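Home | News | Around Town | Events | Notices | Contact

Ostine House swaps its cutlery drawers for table holders

16/11/2021

The shared kitchen at Ostine House in Fallden has given up its cutlery drawers. Spoons, chopsticks and cooking tools are now kept in upright plastic holders that go out on the dining tables before a meal and back to the counter by the sink afterward.

The change came in with the repairs to the kitchen's lower cabinets, which have been going on since the start of the month. The old drawer unit was taken out when the floor under it was found to have gone soft, and the house decided to put a second dish rack in the gap and leave the drawers out for good.

Ostine House has 21 rooms and one kitchen for all of them. Most people who live there cook for themselves on weeknights, and there is a shared supper twice a month. The drawers were a complaint at house meetings for years. They were deep, they stuck in damp weather, and the dividers had broken, so that spoons worked their way underneath the tray and stayed there. Chopsticks were the worst. The long cooking pairs did not fit the drawer at all and ended up lying across everything else, and the drawer would then jam half open.

The house spent $455 on the whole job, including the new dish rack, the holders and a set of hooks for ladles and strainers. The holders were bought through Seslow, the kitchen goods store on Chettiar Street, which also took back a metal rack that turned out to be too wide for the gap.

The sorting was done in the sunroom, on the red table by the glass door. Everything from the drawers was carried in by the boxful, laid out on the table top and gone through. Spoons were put with spoons. Chopsticks were matched where they could be matched. Anything bent, split or badly stained was set aside. A good deal of it had been left behind by people who moved out long ago, and the house now has more soup spoons than it has bowls.

The single chopsticks took up most of one afternoon. Several had lost their partners, and there was some disagreement over whether two plain wooden ones of nearly the same length should be called a pair. They were kept. Decorated ones without a match went into a jar on the windowsill, and residents have until the next shared supper to turn up the other half.

The rules for the holders are short and have been taped inside the cupboard over the sink:

Spoons go in with the bowls up.
Chopsticks and spatulas go toward the back.
No knives in the holders. Knives stay on the wall strip.
Rinse the holder and its base when you are on kitchen duty.

The rule about knives was the only one that drew any argument. A few residents wanted table knives kept with the spoons, since they are used at the same meals and are not very sharp. The house settled on keeping all knives on the wall strip for now and looking at it again in May, when the kitchen duties are next shared out.

There was also some talk about color. The holders came in gray or pink, and the gray was out of stock. Pink has been accepted – it is easy to spot, at least, on a red table.

Chopsticks have been moved from the communal drawer to the communal holder, but people who have their own good pairs are asked to keep them in their rooms. The same goes for baby spoons and anything with a name on it. Items left in the kitchen will be treated as belonging to the house.

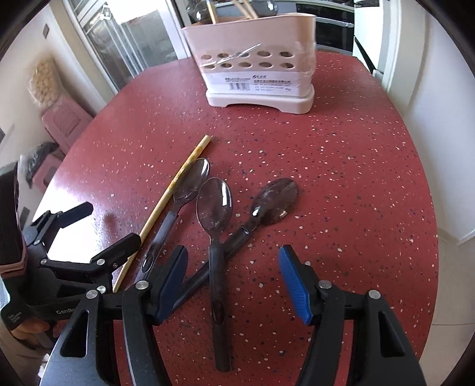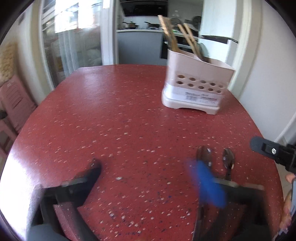
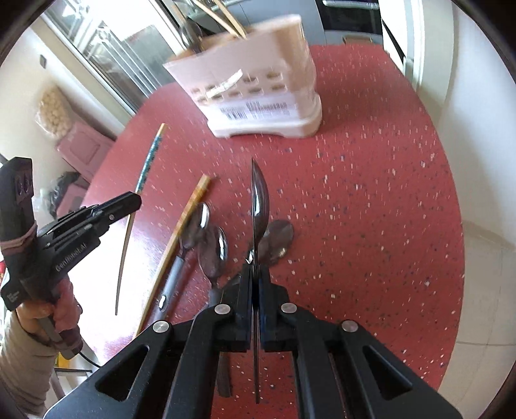 Spoons and a pink holder on the red speckled table at Ostine House, Fallden.

What happens to the extras

Whatever is left over after sorting will be boxed and kept in the hall closet until the end of the month. Residents have first pick. After that, two boxes of spoons and serving tools will go to the Fallden swap shelf, where anyone in the neighborhood can take them. The swap shelf is open during the day and there is no charge. People are asked to bring their own bag, as the shelf has run out.

The broken and split chopsticks are not going to the shelf. One resident has asked for them to use as plant markers in the side yard, and the rest will go out with the yard waste. Metal pieces too bent to use will be taken to the scrap bin behind Chettiar Street.

The old drawer fronts are in good shape and are free to anyone who can carry them. They are solid wood, painted cream, with the handles still on. Leave a note in the box by the front door if you want one or all of them.

Kitchen hours

The kitchen stays open while the last of the cabinet work is done, but the left side of the counter is out of use and the cupboard under it has been emptied. Pots from that cupboard are on the shelf in the back passage. The sunroom is back to normal use for meals once the table has been cleared each evening.

The next shared supper will go ahead as planned. It is soup and rice, and the sign-up sheet is on the refrigerator. Anyone bringing a dish should bring a serving spoon with it – the big ones have not all been sorted yet – and take it home again at the end of the night.

Contact the news desk | Send us a notice
© 2021 Fallden Neighborhood News. All rights reserved.
Back to top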